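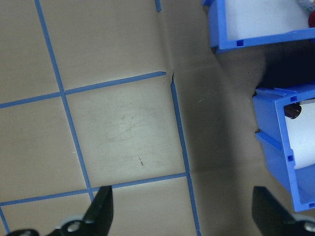

How wide should the tape be when you mark out a bench in squares? Use the narrowest roll that you can still see from a standing position, and treat the edge of the tape as the line, always the same edge, all the way across.

The question came in after the March issue, where we printed a short note on dividing a shared work surface into cells. Several readers wanted more detail than the note gave, so this item covers layout, application, upkeep and removal. It applies to any flat, sealed surface used for sorting, laying out parts, or assembly. It does not apply to bare timber or to anything with an oiled finish, where the adhesive will either fail to hold or leave a mark.

Layout

Decide the cell size from the largest object that has to sit inside one cell, then add a margin for fingers. At the Gretlow bench we settled on a pitch of 295 mm, measured from left edge of tape to left edge of tape. The figure came from the tray in use at the time. The tray has been replaced by a smaller one and the pitch has stayed, as nobody wished to lay it all again.

Always measure from one datum. Choose the straightest long edge of the bench and the squarest corner, and take every measurement from there. If you step along from one strip to the next, any error in the first is carried into the second, and by the far end the cells are visibly different sizes. A steel rule longer than the bench is ideal. A tape measure will do if the hook is sound, but start from the 100 mm mark and subtract if you have any doubt about the hook.

Mark each position with a soft pencil at both ends of the run. Check the diagonals of the outer rectangle before any tape goes down. If the two diagonals agree to within 2 mm, the layout is square enough for hand work. If they do not, move the marks on one side only and measure again.

Cleaning before application

Wash the surface with warm water and a drop of washing-up liquid, rinse with a clean cloth, and let it dry fully. Follow with isopropyl alcohol on a lint-free wipe, having tried it first on a patch that does not show. Polish and spray wax are the usual cause of early lifting. They are not always obvious to the eye, though a finger drawn across a waxed surface slides more freely than it should.

Applying the tape

Fix one end on its pencil mark, pull the roll out beyond the opposite mark, and hold the strip just clear of the surface. Bring it down in one movement. Do not stretch it. Stretched tape shrinks back over the following days and the ends creep inwards, which shows first as a small gap where a line ought to meet its neighbour.

Lay all the strips in one direction first, then cross them with the others. Rub down with a cloth over a block, working from the middle of each strip towards the ends. Pay particular attention to the crossings, where the upper strip has to climb over the lower one and a small air pocket tends to form on each side.

Cut the ends square with scissors before you lay them. Torn ends lift sooner. Please do not trim in place with a knife. The cut goes through to the finish, and dirt settles in it for as long as the bench lasts.

Colour

Choose a colour that contrasts with the surface and with the parts. On a beige or pale grey top, blue reads well under most lighting. Yellow does not. Black is clear enough but gets mistaken for cable, cord or the edge of a dark component. Matt tape is preferable to gloss if the lamp is overhead – reflections from a glossy line can make it vanish from one side of the bench.

Lighting

A single lamp at one end gives a bright half and a dull half, and small debris is easily missed in the dull half. Two lamps, one at each end, set at the same height, are better. The bench at Flevirgate was altered in this way and the sorting team now works from either side.

Upkeep

Wipe the cells, not the lines. Draw the cloth along the tape when you have to cross it, since wiping against an end is what starts it lifting. Use a soft brush for swarf and crumbs. A lifted end can be pressed back once. After that, replace the whole strip, as patches never lie at quite the same level and light parts catch on them.

Scuffs in the middle of a cell are normal where items are set down and slid. Grey marks often come off with a damp melamine sponge used lightly, although it will dull a glossy finish if you persist. Scratches that catch a fingernail will not come out. If scratching continues, put a thin mat inside the cell or ask people to lift and place.

For those benches that have been sanded and refinished, the last coat at Tsikata was cut back with 2000 grit and then left to harden before any tape was applied. Follow the curing time on the tin. Tape laid on a soft finish will print its edges into it.

Removal

Warm the strip with a hairdryer on a low setting, lift one end, and pull it back over itself at a shallow angle, slowly. Pulling straight up is more likely to bring the finish with it. Take off the upper strips first, in the reverse of the order in which they were laid. Residue comes away with white spirit on most sealed surfaces, followed by soapy water. Test first, as before.

Labels

If the cells are to be numbered, put the number in the same corner of each and keep it off the tape. Number from the datum corner, along the long edge first. Tedelero uses letters for rows and numbers for columns, which avoids confusion when instructions are read aloud. A grid of 4 by 4 hardly needs it, but larger ones do.

Neville Kershaw has a long steel rule and a set of squares available for loan. They are kept in the flat drawer and should be back there by Thursday, wiped and dry.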